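Galería - Manipulación de ropa con dos manos, proyecto Jekby

Subo esto deprisa porque me lo han pedido tres veces. Es la página de galería del proyecto Jekby, la parte de lavandería. El artículo largo va por otro lado y lo lleva Hongmei Song; lo de aquí son notas para acompañar las imágenes, con los resultados que ya se pueden contar. Si algo no cuadra con el artículo, manda el artículo.

Resumen para quien no nos conoce. Queremos que un robot de dos brazos saque ropa de una cesta, prenda a prenda, y la meta en una lavadora de carga frontal. Sin programar la trayectoria a mano. Aprende de demostraciones teleoperadas y luego lo soltamos solo. La política ve lo que ve la cámara de la cabeza, más las posiciones de las articulaciones. Nada más. Ni sensores en el suelo, ni marcadores en la ropa, ni modelo 3D de la prenda.

El método lo llamamos Hestell internamente y se quedó con ese nombre. La idea es de Zdislava Sýkora: partir la tarea por los momentos en que cambia el agarre y no por tiempo. Antes cortábamos cada demostración en trozos de igual duración y el robot aprendía a dudar. Mano abierta, mano cerrada, mano abierta otra vez. Daba pena verlo.

Datos

300 demostraciones grabadas. 269 usadas en el entrenamiento. El resto fuera: desincronización entre cámara y brazos en casi todas, y unas cuantas en las que el operador tiraba de la prenda con demasiada fuerza. Hooman Kordestani revisó todas a mano, de principio a fin, y dejó un comentario escrito por cada descarte. La hoja está en el repositorio interno, pedidla si la necesitáis.

Dos operadores. Dos estilos muy distintos y se nota. Uno agarra siempre del borde más cercano y el otro busca el cuello o una costura. Al principio pensamos en quedarnos con uno solo. Probamos. Salía peor con las prendas que no estaban en el entrenamiento, así que volvimos a mezclar.

Las prendas: camisetas, pantalones finos, alguna toalla pequeña. Colores claros y oscuros mezclados a propósito. La ropa negra arrugada sigue siendo lo más difícil, de lejos. Sin pliegues visibles la política no sabe dónde acaba una prenda y empieza la otra, y se lleva dos. O ninguna.

Cómo se divide la tarea

Fase de búsqueda. Las manos bajan a la cesta con los dedos medio abiertos. No hay detector de prendas por separado, va todo en la misma red.

Fase de pinza. Una mano agarra primero y la otra espera. Esto no lo impusimos, salió de las demostraciones. Xuelian Lu midió el retardo entre las dos manos y hay un hueco muy estable entre la primera y la segunda, incluso con los dos operadores mezclados.

Fase de levantado. La que mas nos ha costado. Si sube rápido, la tela se balancea y la segunda mano pierde el borde. Si sube lento, la prenda se queda enganchada en el trenzado de la cesta. La velocidad buena está en medio y depende del peso, que el robot no conoce hasta que ya está tirando.

Fase de traslado. De la cesta al tambor. Camino corto, pero con la puerta abierta de por medio. El cristal refleja y el borde cromado también, y según la luz del laboratorio la cámara ve una cosa u otra.

Fase de soltar. Abrir las dos manos a la vez dentro del hueco. Parece trivial. No lo es: los guantes tienen algo de fricción y la tela se queda pegada a los dedos. Al final las demostraciones incluyen una pequeña sacudida de muñeca y la política la copia.

Lo que ha funcionado

Cortar por cambio de agarre. Con mucha diferencia es lo que más ayudó. Menos titubeos, y las correcciones a mitad de movimiento tienen más sentido. Si el robot pierde un lado de la prenda vuelve a la fase de pinza sin que se lo digamos. Antes seguía hacia la lavadora con la ropa colgando de una mano.

Los guantes. Con los dedos desnudos la tela fina resbalaba. Njål Magnusson trajo varios pares y el gris oscuro fue el que menos problemas dio, tanto por agarre como por contraste contra la ropa clara. Contra la negra, pues regular.

Mover la cesta entre episodios. Poco, un palmo como mucho, y girarla. Sin eso la red memorizaba el sitio y con la cesta desplazada metía las manos donde no era. Es lo más barato que hemos hecho y lo que recomendaría a cualquiera que empiece.

Bajar la resolución de la imagen completa y añadir un recorte sin reducir en la zona de las manos. Idea de Xuelian. Cuesta poco cálculo y los bordes de la tela se distinguen mejor.

Lo que no

Cámaras extra en las muñecas. Las probamos en la primera tanda, en enero. Demasiado cable y la tela tapaba el objetivo casi siempre en cuanto levantaba algo. Fuera.

Predecir la forma de la prenda como paso intermedio. Bonito en las diapositivas. En la práctica el error de forma se arrastraba a todo lo demás y la versión directa iba mejor. Zdislava todavía lo defiende para doblar ropa, donde la forma sí importa. Para meter en el tambor no compensa.

Cables. No es un problema científico pero se lleva horas. Cada vez que uno se tensa hay que parar, recolocar y repetir el episodio. Tenemos en el taller de Gillies una guía nueva pedida y sin fecha.

Sobre el levantado, mas detalle

Me preguntan mucho por esta fase así que la amplío. Es el punto en que la tarea deja de ser de una mano. Mientras la prenda está apoyada, con una basta. Cuando está en el aire, cada mano tira de la otra a través de la tela, y lo que hace la izquierda le llega a la derecha con retraso y deformado.

Lo que aprende la política es a no tensar. Mantener las manos cerca, dejar que la tela cuelgue en pliegues y moverlo todo como un bulto. Al principio nos pareció un defecto, queríamos la prenda extendida, quedaba mas limpio en vídeo. Pero para cargar una lavadora el bulto es mejor. Ocupa menos y pasa por la boca del tambor sin rozar la goma.

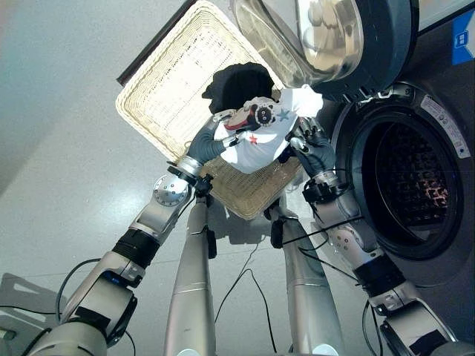 Y con la ropa estampada hay un efecto curioso que aún estamos mirando. Los dibujos ayudan. Un estampado le da a la red algo a lo que agarrarse, visualmente hablando, para saber qué parte de la tela se ha girado y cuál no. Con camisetas lisas blancas las manos corrigen más veces en el aire. Xuelian quiere repetir la comparación con las mismas camisetas por el revés, misma tela y mismo peso, sin dibujo a la vista. Está en la lista.

El orden en que salen las prendas no lo fijamos. En general se lleva antes lo claro y deja lo oscuro para el final, cosa que encaja con lo que contaba arriba de la ropa negra. No lo vemos como un fallo mientras acabe vaciando la cesta, pero en el artículo va comentado porque un revisor lo preguntará seguro.

Fallos típicos

Prenda doble. Salen dos juntas y la segunda se cae a medio camino, fuera de la cesta. El robot no la recoge del suelo, no hay demostraciones de eso. Pendiente.

Manga enganchada en la puerta. Menos frecuente de lo que temíamos. Cuando pasa, tira. Hay un límite de fuerza y se para solo.

Soltar antes de tiempo. Casi siempre con toallas, por el peso.

Quedarse quieto encima de la cesta vacía. Inofensivo y un poco triste. Falta una condición de parada decente, de momento lo corta el operador.

Próximos pasos

Hongmei cierra el borrador y lo manda. Después pasamos el montaje entero al piso de pruebas de Cornuvstead, con otra lavadora, otro suelo y luz de ventana. Ahí veremos cuánto de esto era método y cuánto era nuestro laboratorio. Mi apuesta es que el agarre aguanta y que el traslado se resiente, por los reflejos del cristal.

Hooman está preparando una versión recortada de los datos para compartir, sin las demostraciones descartadas y con los cortes por agarre ya anotados. Formato todavia por decidir. Si alguien tiene preferencia que escriba ya, después será tarde.

Para dudas del método, Zdislava. Para hardware, guantes y cables, Njål - mejor por la mañana, por la tarde está en el taller y no mira el correo. Iré añadiendo más imágenes a esta página según las vaya ordenando.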